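Home Reviews Training Equipment Budget Guides Contact

Elura suture pads for robotic bench training: cost and service notes
Reviewed by Lizeth Chávez

We bought the Elura pads in May for the robotic skills bench, replacing the Yurchenko blocks we had used through two budget cycles. Anyone planning a bench should price consumables before anything else. The instruments get the attention at purchase, but pads and thread recur every month and come out of operating funds.

Unit price was $10 in cartons, freight included. Our allotment for the year was 253 pads. Themba Zulu, who keeps the stores ledger, had budgeted for 300 on the Yurchenko rate, so we finished under. Each pad takes several incisions on one face. We score it twice and turn it over, and the reverse holds up well if the first trainee has not over-tensioned.

Tear resistance is the main point in its favour. The older blocks pulled through at the edges when a trainee lifted the needle instead of rotating it. The Elura material gives some warning first. Colour is pale enough that dark thread reads clearly on the monitor. It does stain, and fake blood will not wash out, so set aside separate pads for dry knot work. 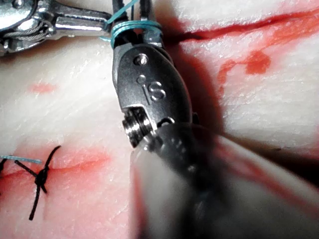
Blue thread wound on the jaws, black strands in the grip. Tied knot at lower left.

Instrument wear is the larger line. We plan replacement by logged sessions and retire a needle driver at 88, which is our own figure and conservative. Check the drive cables for fraying at every changeover. Rocío Chambi suggests holding one spare per arm, and I would budget for that from the first year. Listov quoted a service plan for the bench at more than we wanted to pay, and we declined it.

Drawbacks: the carton label gives no lot number, the adhesive backing is weak on a cold tray, and reorders took longer than the distributor's stated lead time.

Recommended for programmes running weekly sessions. Smaller sites should ask about half cartons before committing.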